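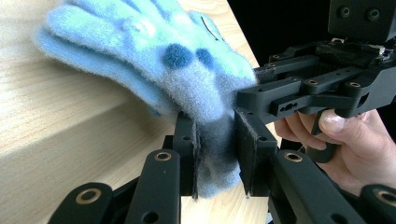 Vol. 2, p. 74

Lost Gloves at Stamlow College: Sorting, Washing and Matching
Student project report, Textiles and Materials course
Hawi Chala

1. Background

The lost property room in the Dauda Building takes in everything left behind in lecture halls, the library and the two cafeterias. In the last school year its logbook recorded 1,094 items. Phones and keys are usually claimed within a day or two. Gloves mostly are not. They are kept for 90 days and then thrown out, because charity shops near campus do not take singles.

I wanted to find out how many of the gloves could be put back into use, and whether the way they are described in the logbook has anything to do with how few are claimed. The project covered the gloves in the room at the start of the term. There were 74 of them.

2. What was in the bins

The gloves were stored in two gray bins from Skirent, mixed with scarves and one or two hats. I took out the gloves only and laid them on a table by material. I used four groups: smooth knit, fuzzy knit, fleece, and leather or coated fabric.

Smooth knit was the largest group, and most of it was black. Black knit gloves are hard to tell apart, and I had to compare cuff length and the number of ribs before I could say that any of them belonged together. Fleece came next. The leather group was small and in the best condition.

Fuzzy knit was the group I spent the most time on. These are soft gloves made from a yarn with long loose fibers, so the edges have a halo and the stitches are hard to see. A good example is the fluffy light blue glove with two round dark blue dots on the back, made of the same kind of fuzzy yarn. The dots are side by side, and the left one is slightly larger and rounder. I found small differences like this on many of the decorated gloves, and they helped with identifying them later.

3. Method

Each glove was given a paper tag with a number. On a record sheet I wrote the color, material, hand (left or right, where it could be told), decoration, size compared with my own hand, and condition. Condition was scored as good, worn or damaged. Damaged meant a hole, a broken seam or a coating that was peeling off.

I then checked each one for marks under a desk lamp. On fuzzy yarn this is slow work. Pale patches can be lint, dried soap, a thin spot in the yarn or only the way the fibers are lying. The blue glove has a small pale whitish patch above and to the left of the dots, and a thin dark strand near the top. I wrote both down as "surface, unknown" and did not score them as damage. I also learned not to judge color at a gathered cuff. Fuzzy yarn bunched together looks grayer and darker than the same yarn laid flat, and on my first record sheets I had written "dirty cuff" several times where I later crossed it out.

Washing was done by hand in cool water with Velov wool wash, following the amount on the bottle. The leather and coated gloves were wiped with a damp cloth instead. Everything dried flat on towels. I did not use the dryer for any group. After drying I brushed the fuzzy gloves lightly with a soft clothes brush, from cuff to fingertips.

4. Matching

Matching was done twice. The first time I used only the logbook entries. These are short: "glove, blue," "glove, dark," "1 glove wool." With entries like that I could not match a single pair with any confidence.

The second time I used my own record sheets and then put the possible pairs next to each other. This worked much better for patterned and decorated gloves. It worked badly for plain black ones, where I had several that fit together equally well. I left those as singles unless the cuff labels agreed.

The fleece gloves had a separate problem. Many were the same model in different sizes, and the difference between a small and a medium was less than the stretch in the fabric. I measured across the palm with the glove relaxed and then gently pulled, and only accepted a pair if both readings agreed.

5. Results

The smooth knit gloves came through washing without visible change. The fleece gloves lost some lint and looked better. The fuzzy knit gloves took the longest to dry, especially inside the fingers, and a few of them felt flat until they were brushed. Decorations of contrasting yarn did not bleed color into the towels.

Pairs were bagged together and put back on the shelf with a new description. I changed the wording in the logbook to follow a fixed order: color, material, decoration, hand. The entry for the blue glove now begins "light blue, fuzzy knit, two dark blue dots on back." By the next Thursday the desk had given back several gloves to people who phoned and described them, though I can't say how many would have come anyway.

6. Problems and limits

I was the only person sorting, so the condition scores depend on my judgment. I did not test the fiber content. "Wool" in the old logbook entries seems to have been used for anything soft, and I have avoided the word except where a label gave it.

The lamp I used was warm, which made some blues and grays hard to separate. Daylight by the corridor window was better, but only before noon.

7. Further work

The singles still need a use. I tried cutting two damaged fleece gloves into phone pouches, and the seams held. The fuzzy knit did not cut cleanly and shed all over the table. I would try felting it next term, starting with the gloves already scored as damaged and past their 90 days.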